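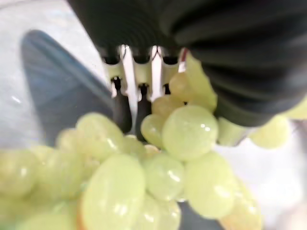

Household Materials and Food Handling Group, Department of Consumer Studies, Vundisel

3.2 Loose fruit and the problem of the bunch

Grapes were included in the study because they do not fit well into the categories used for the other foods. An apple or a lemon is one item wherever it is found in a kitchen. Grapes may be one item, several small bunches, or a large number of single fruits, depending on who has handled them and for what purpose. Figure 3 shows green grapes at close range. The earlier coding scheme (Szénási) had only one entry, "fruit, small," and coders using it disagreed more often over grapes than over any other food.

We therefore split the entry in two. A bunch is any group of grapes that can be lifted by its stem without a fruit falling away. Everything else is loose fruit, including a pair of grapes joined by a short piece of stem. The rule is simple to apply when the person keeping the record is standing in the kitchen. It is harder to apply from a photograph, where the stem may be hidden under the fruit, and in those cases coders were told to leave the field blank.

The households kept a record each time grapes were moved from one place to another. Moves were entered on the Kelleo sheet, one line per move, with the starting place, the end place and the reason given by the person who made the move. The full set contains 614 lines. Lines with no end place were kept, as these mostly describe fruit that was eaten on the way.

Three kinds of move make up most of the record. The first is unpacking, when the fruit comes out of the shopping bag and goes to the refrigerator or the counter. The second is rinsing, which nearly always involves a colander or the bare hand. The third is serving, when part of a bunch is broken or cut off and put in a bowl or on a plate. Packing for school or work was entered separately in the first two weeks and then merged with serving, as the households did not treat them as different tasks.

Rinsing caused the most trouble for the record keepers. Some people rinse the whole bunch on the first day and store it damp; others rinse only what they are about to eat. In the second group, a single purchase produces many short lines on the sheet, and a simple count of moves makes these households look much busier than they are. We corrected for this by grouping lines that began from the same storage place within 5 minutes of each other. The grouping did not change the order of the households, but it did bring them closer together.

The choice of container depended mostly on what was clean. Households that owned a dedicated fruit bowl used it for apples and citrus and often left the grapes in the bag they came in -- usually on the lowest shelf of the refrigerator. When grapes were served to guests they were moved to a shallow dish. Cloth liners were used by two households, both of which said they had started doing so to keep the fruit from rolling.

Single grapes that had come off the stem were handled differently from the rest. They were eaten first, or gathered into a cup, or left at the bottom of the bag until it was thrown out. Children were more likely than adults to pick them out. The sheet had no place for this at first, and a column for stray fruit was added in September. Lines from before that month cannot be used for the comparison in Section 4.

Softness was judged by touch on the Tellum scale, which has five steps. Most entries fall on the middle three. Record keepers were asked to press one fruit near the stem and one at the far end and to write down the softer of the two -- a choice that probably makes the fruit look older in our data than its owners thought it was. We return to this point in the discussion of waste.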